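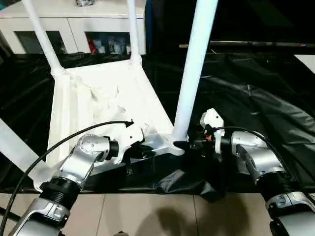 The table has four legs and I have opinions about all of them

I joined the robotics club at Gralten in my second year because a flyer promised free pizza and "hands-on manipulation research." The pizza stopped in October. It is now November and I spend my evenings teaching two metal arms to put together a Brunditz utility table, a piece of furniture I could assemble myself in the time it takes the arms to find the first leg.

The occasion for all this is the Prurer Challenge, a student competition where each team gets a household object, a pair of arms and 15 minutes. There is a scoring sheet worth 100 points. You get points for each leg that's seated in its socket, points for leaving the table unbroken, and a small, insulting number of points for "legible team documentation," a category we are currently winning in our own heads.

We work in the Pîrvu annex, in the room with the tiled floor that makes every dropped part sound expensive. The table goes upside down on the sheet, the legs point at the ceiling, and one of us stands behind the arms and teleoperates while somebody else calls out what's going wrong. I have done both jobs. Calling out is better for the wrists and worse for friendships.

If you have never driven two arms at once, imagine patting your head and rubbing your stomach, except the head belongs to the engineering department and the stomach cost more than your car. Your left hand wants to do what your right hand is doing. The table has no interest in being held by one corner while you sort this out. Our early recordings are mostly me whispering "no, other one" at myself.
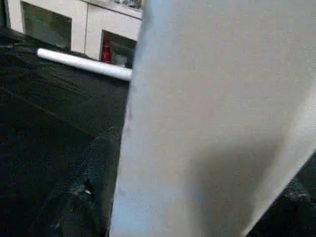 The wrist cameras were my idea, and I would like partial credit and no blame. The overhead view is fine for knowing where the table is, but it tells you very little about whether the end of a leg is lined up with a hole, so we put small cameras down by the grippers and planned to feed the policy both views. What I had pictured was a crisp close-up of leg meeting socket. What I had not pictured was how much of the image the robot would fill with its own finger. In the view I keep open on my second monitor it takes up well over half the width, and what's left is black cloth, a white cylinder lying over at the far side of it, and the cabinet behind. The sharpest bit of color in the whole thing is the red bottle in the cabinet. I spent one long evening convinced our model was going to learn the location of that bottle and nothing else.

Corina Filip, our faculty advisor, looked at the same image and asked whether the finger was always in the same place. Well, yes. It's bolted on. "Then the network will learn to ignore it," she said, "which is more than you've managed." She has a point, and she also has tenure, so the cameras stayed.

We have 832 recorded runs so far. That sounds like a lot until you sort them. A good number end with a leg in its socket. A good number end with a leg leaning in its socket in a way that looks convincing from across the room and scores nothing, as I learned by reading the rules, a thing I did in week five. The rest are filed in a folder called "learning experiences," which I named, and which the others have asked me to rename before we hand anything in.

The pipes are their own problem. A single leg is an easy thing to hold and an awkward thing to aim. Put a few together and they become easy to aim and awkward to hold, because the bundle has its own ideas about which way is down. We argued for two meetings about whether carrying several legs in one grasp was clever or just lazy. My position was that it could be both. With one arm keeping hold of the base and the other bringing the legs over together, you save all those trips back across the sheet, and trips are where our time goes.

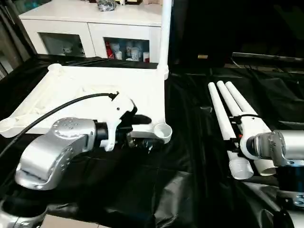

The counterargument, made loudly by our software lead, was that whatever you save on trips you lose when you have to separate the things again. He was right about this on paper. He was also right about it in practice, but by then I had drawn a diagram and felt committed. We compromised by recording it both ways, which is how a student club ends up with 832 of anything.

Then there's white on white. The table is white. The legs are white. The sockets are white, and so is the cabinet at the back of the room. Whoever chose the black sheet deserves a plaque, and I say that as someone who had lobbied for a cheerful green one. Even so, when the light lands flat on the underside of the tabletop, the rims and recesses fade to faint gray lines, and the socket you're aiming for becomes largely a matter of faith. We've tried moving the lamp. We've tried moving the table. Somebody suggested drawing on it with a marker, and the rules do have a paragraph about that, and the paragraph is unfriendly.

For extra practice we've started doing the soft parts too, meaning anything that bends when you pick it up. I went in thinking of these as a break from the legs. A leg, whatever else you can say about it, is the same shape when you put it down as it was when you picked it up. A strip of something floppy is a different shape every time you look. You pinch the lower edge, you lift, and the upper half goes off and does something decorative.
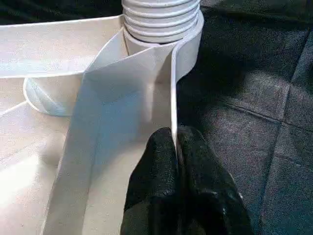 Wrist view: fingers on the bottom edge of the strip, the top of it wrapped around the collar under the hose.

I have come to like these runs best. They're slow, and you have to stop thinking about where the strip is and start thinking about where it would like to go. Corina calls this "developing intuition" and writes it down in a notebook. My roommate calls it "Wednesday voice," for the tone I use when I come home and explain it to him anyway, whatever night it is.

Still on the list before the qualifying round: fix the delay on the left arm, relabel the soft-part runs so someone other than me can find them, rename the folder, and order more of the small black cable clips, because we are down to 2 and I know where one of them is.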